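Wellellow Tabletop Objects, data card

Maintainer: Despina Atanasov
Contact for labels: Ismael Quintana

Scope

The set covers small household goods laid out on a cloth-covered table: drinkware, straws, pump bottles, fruit shapes and kitchen scales. It holds 1398 images in 38 layouts. Layouts were drawn up in January and keep their original numbering, including gaps. 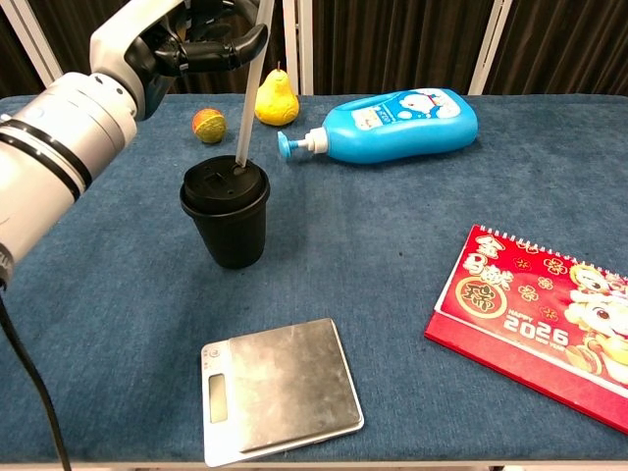 Layout 6: lidded black cup with straw, pear, pump bottle, kitchen scale; blue cloth.

Labels

Each object gets one class and one pose (upright, on side, other). A cup and its lid are one object. A straw is always separate, even when inserted in a lid. Fruit shapes are labelled by shape and colour; real and artificial fruit share a class. The pump head belongs to the bottle.

Printed text on packaging is not transcribed.

Known issues

Translucent straws have loose outlines in 4 layouts. Shahram Kordestani is redrawing these. Brushed steel scale platforms were labelled "tray" in the first release; use the corrected file.

Files

labels.csv
layouts.csv
corrections.csv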